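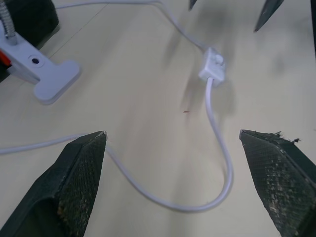

Issue 6

Safe Staffing Ballot: Frequently Asked Questions
For members at Tillum, Solurby and Doherty hospitals
Updated 2020-03-20

What is the ballot about?
The current agreement covering nurses, midwives and nursing assistants at the three hospitals expires in November. Management has offered a new agreement that keeps the present staffing levels on day and evening shifts and removes the fixed minimum on night shifts. The bargaining team did not accept that offer. Members are being asked whether they authorize industrial action if talks do not produce a written night minimum.

Does a yes vote mean we are going on strike?
No. A yes vote lets the bargaining team give notice of action. The first steps on the ballot paper are a ban on unpaid overtime, a ban on non-clinical paperwork, and wearing union shirts on shift. A stoppage is listed separately and has its own box. You can vote yes to some actions and no to others.

Who can vote?
Any member employed at one of the three sites on the day the roll closes. Casual and part-time members have the same vote as full-time members. Nearly 2,000 people are on the roll at present. Agency staff are covered by a different agreement and are not part of this ballot.

I joined last week. Am I on the roll?
If your application has been processed, yes. If you have not had a membership number by email, call the office before the roll closes. Payroll deduction does not need to have started.

I work at two sites. Do I get two ballots?
You get one, sent to the home address we have for you. If two arrive, return one and destroy the other.

How do I vote?
By mail or online. The paper ballot comes with a reply envelope that needs no stamp. The online code is printed at the top of the letter. Once the code has been used, a paper ballot with the same number will not be counted.

Can my manager find out how I voted?
No. The count is run by Borkon, an outside balloting firm. The union and the employer get totals only. Managers may not ask you how you voted or plan to vote. If one does, write down the time and what was said and send it to your delegate.

What is the night shift minimum now?
One nurse to 6 patients on general medical and surgical wards, with the nurse in charge not counted in the numbers. Under the offer, night numbers would be set by each ward manager using a scoring tool. We asked to see how the tool works and were given a two-page summary. It does not say what happens when the score calls for more nurses than are rostered.

What about emergency and maternity?
Emergency keeps its present numbers under the offer. Maternity would change: postnatal beds would be counted without the babies. The bargaining team is opposed to this. Midwives at Solurby have sent in a separate submission, and delegates have copies.

What happens to patients during a ban?
Bans are written so that patient care goes on. Medication charts, observations, handover notes and incident reports are never covered by a paperwork ban. Each site will have an exemptions contact on every shift. If you think a ban could put someone at risk, do the work and report it afterward.

Can I be disciplined for taking part?
Not for taking part in action that has been approved by ballot and properly notified. Do not start any action before you get written notice from the union. Action taken early is not protected.

Will I lose pay?
Not for the shirts or the overtime ban. The employer may try to deduct pay for the paperwork ban and must warn you in writing first. Pay is lost for the length of any stoppage. Members in hardship can apply to the relief fund, which pays up to $100 per shift. Forms are with delegates.

What if the employer makes a better offer during voting?
The ballot goes ahead. Any new offer would be put to site meetings before action is notified.

Where can I get a full copy of the offer?
On the noticeboard in each staff room, or by email from the office. The night shift clause is in Part 6.

Who do I contact?
Tillum and Doherty: Saeed Mirzaei, organizer. Solurby: Mojtaba Mousavi, organizer. Leave a message with your name, ward and shift pattern, and say if you would like a call outside normal office hours.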